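Reltham Public Library
Reading Room Working Group
Minutes of the meeting held 9th January in the ground floor workroom

Present: library operations, facilities, collections, reader services. Attending for the lighting and acoustics items: Troncoso (lighting supply), Clidar (controls). Apologies: Kululo (acoustic panels), written report received.

1. Minutes of the previous meeting
Approved with one correction. Under item 5, "return air duct" should read "supply air duct." The recorded decision is not affected.

2. Matters arising
The power circuit on the window side has been relabeled at the panel. The drawing has not been updated and still shows the old circuit reference. Facilities to reissue.
The request for a quieter book return flap is carried forward. The part offered does not fit the existing opening.
The loose carpet edge at the periodicals bay has been glued. Reader services reports that it is lifting again at the corner nearest the radiator. Facilities to look at a metal edge strip.

3. Lighting
3.1 Fixtures. Troncoso presented the revised schedule. All general fixtures are now 3000 K, including those over the stacks, which had been listed as a cooler type in the first issue. Collections had objected to a visible change of color between the stacks and the seating area and accepts the revision.

3.2 Table surfaces and glare. The group considered reflected glare at the reading positions. The tops are a pale wood with a satin finish, and the present fixtures are set directly above the seated reader, so the reflection falls toward the page. Troncoso proposes moving the fixture rows sideways to sit over the aisles and adding a louver to the rows nearest the windows. Light level at the page would be lower than at present but above the figure in the design brief.

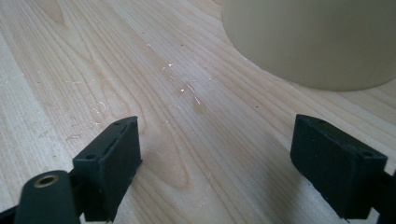
Clidar asked whether the louvered rows would remain on the same dimming channel as the others. With daylight dimming in use, a common channel would leave the louvered rows too dark in the afternoon, and the sensor would not correct for it. A separate channel would need a spare output on the existing controller. Clidar to confirm that one is available before Troncoso places the order.

Agreed: fixture rows to move as proposed. Louvers agreed subject to the answer on the channel.

3.3 Task lights. Reader services asked for task lights to be kept at the local history desks, where readers work with faint print and pencil. Agreed. The remaining task lights are to be removed and the cable openings capped flush.

3.4 Emergency lighting. The annual duration test was passed except at the rear stair, where the fitting went out early. Battery pack on order. The fitting is to be retested once the pack has been installed and fully charged, and the result entered in the log book kept at the front desk. The temporary lantern stays in place until then.

4. Acoustics
4.1 Kululo report. The written report was taken as read. It finds that the reverberation time in the reading room is too long in the middle frequencies and that most of the excess comes from the plaster ceiling and the end wall. The bookcases already absorb enough at the sides. Ceiling panels are recommended ahead of wall panels.
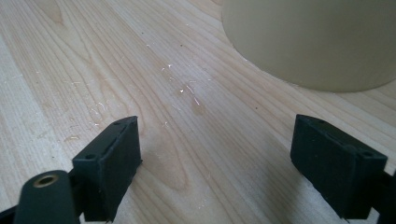 4.2 Fixing method. Facilities does not accept adhesive fixing to the plaster, which was patched after the roof leak and is of unknown soundness over the north bays. Suspended panels on wire are acceptable if the anchors go into the joists. Kululo to supply a fixing detail and the weight of each panel, including the hanging kit. The detail is to show clearance from the sprinkler heads.

4.3 Door closers. Two closers on the lobby side are slamming. Facilities will adjust the latch speed first and replace the units if the adjustment does not hold. Reader services to note any further complaints by date and door.

5. Ventilation
The carbon dioxide logger was read for the exam period. The concentration passed 1000 ppm on most afternoons and fell back after closing. The supply fan was found to be running at its low setting throughout. The time schedule in the controller had been overwritten when the clocks changed.
Agreed: schedule to be restored and the logger left in the same position for comparison. No decision on a larger fan until the new readings are available. Facilities noted that the filter is also due and that a loaded filter would account for part of the result.
Collections asked that any increase in fan speed be checked against humidity in the map cabinet alcove, where the paper is already dry at the edges. Agreed.
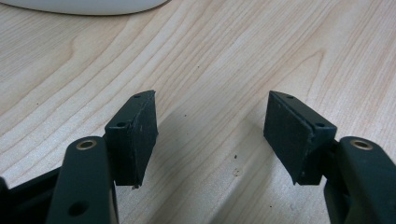 6. Power at seats
The floor boxes at the center positions have covers that do not close over current laptop plugs. The manufacturer no longer makes the deeper cover. Options are a new box in the same opening or a surface unit at the end of each row. The surface unit is cheaper but creates a trip edge on the route to the copier. Facilities to price the new box.

7. Shelving loads
No change. The structural note limits the upper tier to paperbacks and pamphlet boxes. Collections confirmed that the bound newspapers have been moved down.

8. Program
Lighting and ceiling work will be done in one closure if the fixing detail is approved in time. Target is April, after the tax help sessions have ended. The closure is expected to last about 2 weeks. Reader services needs notice in advance to arrange seating in the meeting room.

9. Actions
Facilities: reissue circuit drawing; edge strip at periodicals bay; retest rear stair fitting; restore fan schedule; replace filter; price floor boxes; adjust closers.
Clidar: confirm spare controller output.
Troncoso: hold louver order pending the above; issue revised fixture layout.
Kululo: fixing detail and panel weights.
Collections: humidity readings, map alcove.

10. Next meeting
To be set on receipt of the Kululo detail.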